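Prustix Soft Goods Practice Kit: a long look at a rulebook for robots that make beds

Posted June 28, 2018

I have a soft spot for good paperwork. I know how that sounds! But if you've ever spent an afternoon with a robot and a duvet, and then tried to explain to the next person on shift what you learned from it, you'll understand why I got a little excited when the Prustix Soft Goods Practice Kit landed on my desk. It's a set of written rules for teams whose robots handle bedding, towels, curtains and the like, and I've now lived with it through a good stretch of bed making at Uvon, the household robot project where I look after day-to-day procedures.

What comes in the box is a ring binder, a stack of 16 laminated rule cards, a pad of tear-off start-of-session sheets and a thin booklet on training new operators. The whole thing carries the document number 2328, which is printed on every single card and which we now use as the nickname for the entire kit ("have you done your 2328?" is a sentence I hear most mornings). It isn't a formal standard and doesn't pretend to be one. The introduction says quite plainly that you still have to follow your own safety rules and whatever your machine's manufacturer tells you, and that the kit sits on top of those. I appreciated that.

Who it's for

Most of the guidance we had on the shelf was written with rigid things in mind. Boxes, bottles, cups, parts in trays. You know where a box ends. Cloth is another animal — it folds over the thing you were watching, it catches on whatever is near, and it has a way of pulling back on you from a corner you'd forgotten about. The Prustix people obviously came at this from the fabric side first, and you can feel it on nearly every card. If your team only ever moves hard objects, save your money. If you do beds, keep reading.

The cards

Each card has one rule in large type on the front and the reasoning on the back in smaller type, along with a space to write your own local version. I was skeptical of the local version box at first (it looked like wasted space) and I've come around completely. Ours are all filled in, some of them twice, with arrows.

The card I'd hang on the wall if I could only keep one is card four, "Know both grips before you move either." It says that when two hands are on the same piece of cloth, the operator should confirm each grip separately, out loud, before anything is pulled. The instruction is so plain that I skimmed past it on my first read. Then I tried it on the duvet and found how often I'd been confirming one hand and assuming the other.
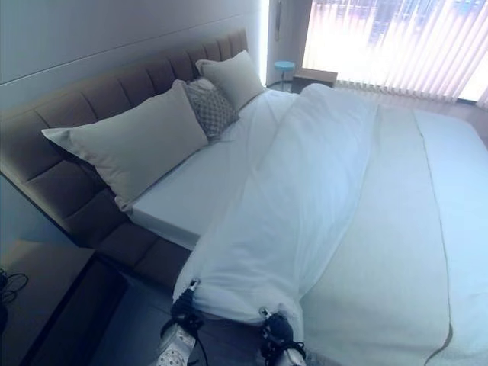 Two hands on the end of the duvet, which is card four's moment.

The back of that card goes on to say how much cloth should be in the fingers, and it's sensible about it: enough that a small slip doesn't lose the grip, and not so much that you've lost track of the edge. It doesn't give a measurement. A couple of our operators grumbled about that and wanted a figure to hold on to, but bedding varies so much in thickness that I think a figure would have been wrong half the time. We wrote our own notes for duvets, fitted sheets and throws and left it there.

Card seven is about cables. It asks for a look at every cable near the work before the first grip: the ones on the arms and hands, and also the ones lying on the furniture. I had been pretty good about the first kind. The second kind, less so! A nightstand beside a bed is a natural place for cords to pile up, and a blanket being drawn across a mattress passes closer to a nightstand than you'd think. The rule is to clear it, tie it down, or write it on the session sheet as a known hazard. That third choice is very generous, and I've tightened it in our local version so that it needs a second signature.

Card nine deals with pillows and cushions. The kit would like you to decide, before starting, whether they come off the bed or stay where they are, and to stick with the decision for the whole run. I don't have strong feelings about which is better. We leave ours at the headboard for duvet work and take them off for sheets, and writing that down ended a small argument that had been going since December.

Then there's card twelve, which I want to spend a bit of time on, as it's the one that changed our habits the most. The front reads "Cloth in the air is a wall." The idea is that once a sheet is lifted, you should treat whatever is on the other side as something you can't see, even when the fabric is thin and light comes through it. A shape through a sheet is a hint. You can tell that something is there, and perhaps what sort of something, but not how far away it is or how quickly it might be moving. So the card asks for three things while the cloth is up: arms at reduced speed, everybody else outside the marked area, and one named person who can see the far side and who has the stop button in hand.

We'd been doing the second of those. The first we did when we remembered. The third was new to us, and at first it felt like a lot of ceremony for a bedsheet. After a week or so it felt ordinary, the way seat belts do, and now I get twitchy when I see a sheet going up and don't know who has the button.

It also pairs nicely with card thirteen, on hems. Thin sheets hang unevenly when they're held from the edge, and the lowest part of the hem can drop in among the arm's own joints and wiring while your attention is up at the gripper. The card tells you to look at the low point before you look at the grip. I've started saying it to myself under my breath: low point, then grip.

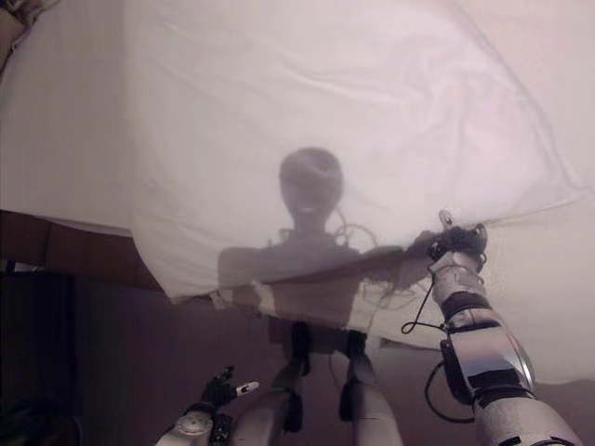

The session sheets

The tear-off sheets are the part of the kit I expected to hate, and I'm pleased to report that they're fine. One side of one page, big check boxes, room for initials. It takes less time to fill one out than it does to find a pen. The order of the questions follows the order you'd walk around a bed, starting at the foot and going up one side, and whoever thought of that deserves a nice lunch.

My one complaint is the last line, which asks you to rate the session as "normal" or "not normal" with nothing in between. A gripper that needed three tries to find the edge of a blanket is hardly an incident, but I'd like to know about it all the same. We've been scribbling it in the margin. If Prustix does a second edition, a few lines of open space at the bottom would help.

The maintenance section

A short section in the binder covers hands and fingertips, and it's the weakest part. It recommends a close inspection of the fingertips every 1000 grips on fabric, looking for burrs or rough spots that might snag. I have no quarrel with inspecting fingertips. But few teams I know count grips, and the binder offers no way of doing it. We log ours with Pusus, our own little tracking spreadsheet, and even then I wouldn't swear to the count. In practice we run a scrap of old pillowcase over each fingertip at the start of the day and feel for a catch. I'd have loved to see something as simple as that suggested in print.

There's also very little about washing. Bedding that gets handled over and over picks up marks, and it goes limp, and limp cloth behaves differently in the fingers from a fresh, crisp sheet. One paragraph would have done it.

How it compares

Before this we used the Voicu handling guide, and I still think it's a fine piece of work for general household tasks. It's better organized than the Prustix kit and it has an index (Prustix, please, an index). But Voicu gives bedding a page and a half, and most of that is about not lifting too much weight. Nothing in it would have made me put a person with a stop button on the far side of a raised sheet.

If you can manage both, I'd keep Voicu as the house rules and bring out the Prustix cards for the bedroom and the laundry corner. They don't conflict anywhere that I noticed, apart from one spot about marking the floor, where Voicu wants tape and Prustix is happy with cones. We use tape. Cones end up under the duvet.

The training booklet

I nearly forgot this one, which tells you something. It's thin, friendly and written in everyday words, and it does the job of getting a new operator through a first session with somebody beside them. The practice exercises start with a hand towel on a table and work up to a full-size duvet, and I like that the towel stage is allowed to take as long as it takes. A new person who can lay a towel flat with both hands is most of the way there. The photos in it are small and a little dark, though, and a larger page size would be kinder to those of us who have started holding things at arm's length to read them.

Would I buy it again

Yes, and I've already asked for a second set of cards for the other room. The lamination has held up well, except at the corner where the ring goes through, so put a reinforcing sticker there on the first day. Four stars out of five from me, with the missing star split between the maintenance section and the index.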